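Weekly check, two-arm unit, Melis apartment cell -- sim side. Done Saturday, start 6:40 am. Checked by Tiziana Bortolotti, second look Jaime Teixeira. Unit no. 303.

**1. Grippers**

- [x] Finger mounts, both sides -- config matches the sheet
- [x] Open/close full stroke, 26 cycles each, no stick
- [ ] Right finger zero -- off by 2 counts after restart. Rezeroed, want it looked at agian
- [x] Wrist cam feed live, fingers in view when open
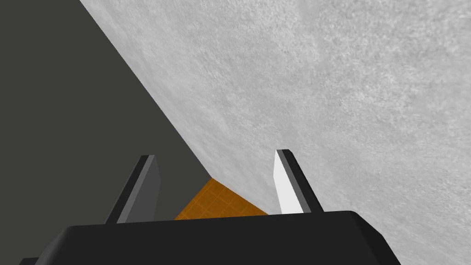 How often does the finger zero need doing? Every restart of the controller, plus once mid-week if the cell runs nights.

- [x] Grip force limit loaded from Brurar file, not the old default
- [ ] Pad wear values -- left blank by last shift. Fill in pls

**2. Door reach test**

Run from the saved start pose. Slow speed first, then normal. Stop if torso load goes over the line on the chart.

- [x] Slow pass OK
- [x] Normal pass OK
- [ ] Elbow log shows a small bump near end of reach, right arm only. Same as last week. Not a stop item but dont close it
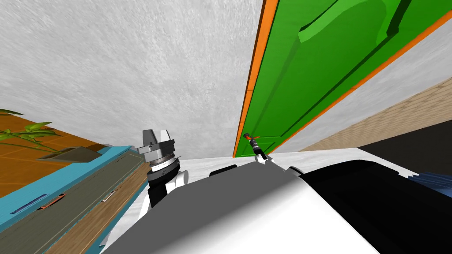
Item 2 -- right gripper at the door handle, left arm raised.

- [x] E-stop from operator panel, mid-reach. Held pose, no drift in log
- [x] Restart from hold, no jump

**3. Torso and head view**

- [x] Head cam mount angle vs sheet
- [x] Torso lift, top and bottom limits
- [ ] Collision shell file -- version 13 loaded, sheet says newer. Ask Civthorpe which one counts 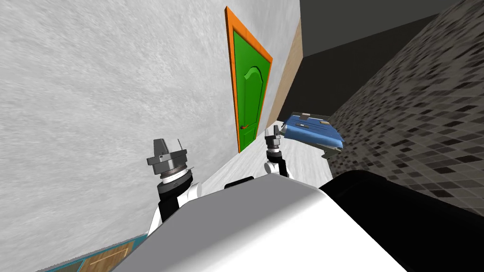 Arm park heights get compared by log first, by eye second. Log good this week, both inside tolerance. For the eye check use the head view with both grippers fingers-up, and keep the green door in it so the next person can match the pose. Left looks bigger there, it's nearer, don't write that up as a fault (it got written up twice in June). Wrist joints quiet on the trace.

**4. Close approach**

- [x] Proximity slowdown trips at set distance
- [x] Fingers stay open through approach
- [ ] Slowdown releases late on back-off. Annoying, adds time to every cycle. Werow ticket still open
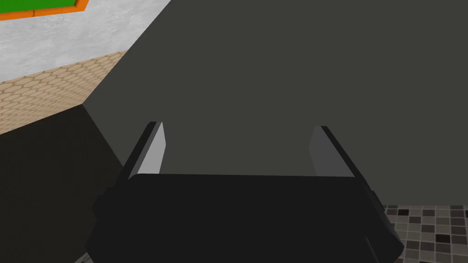

Cayetano Bermúdez wrote back that the late release is the filter setting and wants it left alone until the new shell file is in, otherwise we'd be tuning the same thing twice.

OK, left alone. Rezero recheck Monday morning before first run, Tiziana has it.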